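Thread reader view
Reading time: 4 min

We use cookies to remember your settings and count visits. Accept all / Manage choices

February 2, 2026

1/ Notes on phone screens, glare and reading outdoors. I maintain the display settings guide for Indero, a trail map app, and the same support ticket keeps arriving: "I can't read the map in the sun." Usually the panel is fine. The settings and the viewing angle are the problem.

2/ Two quantities matter. The first is how much light the panel emits, in nits (candelas per square meter). The second is how much outside light bounces off the glass and adds itself to the picture. Contrast is the ratio of the brightest to the darkest part after both are counted.

3/ Bare glass reflects a few percent of the light that hits it. Indoors that is small. Outdoors at noon it can exceed what a dim screen emits. Black areas stop being black, and thin gray lines on a dark background are the first to go.

4/ There are two kinds of reflection. Diffuse reflection lifts the whole screen evenly. Specular reflection is a mirror image of whatever bright thing faces the glass: a window, a tube light, the sky. The second kind is worse in one place and harmless everywhere else.

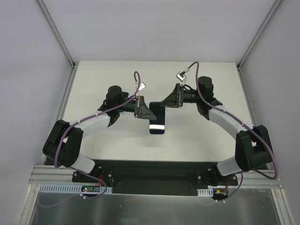 GLOSSY VS. MATTE

5/ A glossy face keeps a reflection in one piece. A lamp stays a hard bright band, and the glass beside it stays dark. You lose the text under the band and keep the rest. Tilt the phone a little and the band moves or leaves.

6/ A matte protector takes the same light and spreads it out. The band goes away, but the area around it turns gray. Fine texture in the film also puts a slight sparkle on white backgrounds. For reading long text under ceiling lights I prefer matte. For maps outdoors I prefer bare glass.

7/ I kept a log on the Stastlow loop last March to check this. 37 stops, same phone, same map tile, bare glass first and then a matte film laid over it. At 8 of the stops the contour lines were easier to read with the film. All of those were under tree cover with patches of sky overhead.

8/ One phone, one reader, one brand of film. Treat it as a field note.

BRIGHTNESS

9/ Auto brightness does more than move the slider for you. On many phones the highest panel output is only available while auto is on and the light sensor reads direct sun. Someone who sets the slider to full by hand and turns auto off may get less light than someone who leaves it alone.

10/ The sensor is usually near the top edge of the front. A thick case lip, a badly cut protector or a thumb in landscape grip will shade it. The phone then behaves as if it were indoors. Check this before anything else.

11/ Heat is the other limit. A phone in the sun with the panel at full output and GPS running will warm up and then dim itself. The slider may still show full. Shade it for a few minutes. Do not put it in a cooler, as condensation is a real risk.

SUNGLASSES

12/ Many phone panels emit polarized light. Polarized sunglasses block it at some angles. If the screen goes dark in portrait and returns in landscape, that is the cause. Rotating the phone 45 degrees tells you in two seconds.

MAP STYLE

13/ Dark mode outdoors is a mistake for most people. Reflected light is added to everything, so a dark background loses proportionally more than a light one. Use the light theme with the heavier line weight. In Indero that is Display > Contours > Bold.

14/ We went through 398 readability tickets for the current guide. 149 were closed by switching from the dark theme to the light one, with no other change. Nearly all the rest were case lips, sunglasses or low power mode.

15/ Low power mode caps brightness on some models without saying so. If you carry a battery pack, turn the mode off before you need the map and turn it back on at camp.

16/ The Voicu test chart (gray steps plus line pairs) is in the guide as a full-screen page. Open it outdoors, hold it the way you normally hold the phone, and note the faintest step you can separate from the background. Repeat after each change. Change one thing at a time.

17/ Next thread will cover rain on touchscreens and why the glove setting makes it worse.

© 2026 Grivomska Thread Archive | Contact | Back to top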